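Home | Machines | Space | Animals | Ask Us
Reading time: 4 minutes
Print this page | E-mail this page

When a robot loses its grip

By Augustina Aryee
11/23/20

Have you ever reached for the soap in the bath and had it shoot right out of your fingers? You squeezed, and you were sure you had it, and off it went anyway. Robots have just the same trouble, and they have it a great deal more often than you do, poor things!

Homer is a robot arm that is learning its way around a play kitchen at the Skarkley workshop. One of its jobs is to pick up a bottle of ketchup and carry it to a new spot. You could do that while humming a song and thinking about lunch. In September, Homer tried it 316 times, and quite a few of those tries ended with the ketchup somewhere it was never meant to be (on its side, mostly, and once on the floor with a very loud bonk).
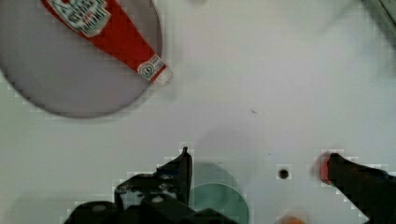

What went wrong?

The people looking after Homer did what good detectives do, and went back through the notes from every try. They found that the arm nearly always went to the proper place. The trouble began when the fingers closed.

A ketchup bottle is an awkward shape, when you stop to think about it. It is wide at one end and narrow at the other, and it is smooth and shiny all over. If Homer took hold too close to the narrow part, the fingers could slide towards the cap, a little bit at a time, until the bottle tipped. Your own skin would feel that slipping straight away and you would squeeze harder before you had even thought about it. Homer's fingers have no skin, and back then the computer only checked whether they had closed. They had closed, so as far as Homer knew, everything was going beautifully. It would carry on across the table and politely let go of a bottle it had already dropped!

Engineers call this a silent failure. It means a machine has made a mistake and hasn't noticed.

How was it fixed?

The first change was to where Homer holds on. It now aims for the middle of the bottle, where there is plenty for the fingers to grab. 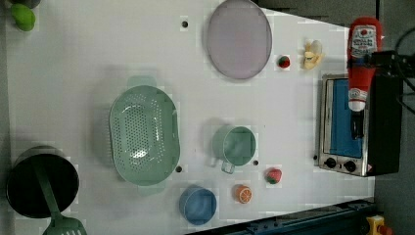
The second change was a habit you might use yourself when you carry something tricky. Homer lifts the bottle a tiny way, waits 3 seconds, and checks that the gap between its fingers is still the same. If the gap has shrunk, something has slipped, and the arm lowers itself gently and starts again. It makes the whole job slower, and if you were hungry you might find it a bit annoying to watch, but slow is fine when you're learning.

What about people?

A dropped plastic bottle won't do much harm. A heavy tin or a glass jar could hurt somebody's toes, so grown-ups and children at Skarkley keep well back from the table whenever the arm is switched on, even if it is sitting perfectly still. A robot that looks asleep may only be waiting for its next instruction.

Try it at home

Ask a grown-up for an empty plastic bottle with the lid on. Put on a pair of woolly mittens, close your eyes, and pick the bottle up by its neck. Then try again, holding it around the middle. Which one felt safer? Could you tell when it was starting to slip?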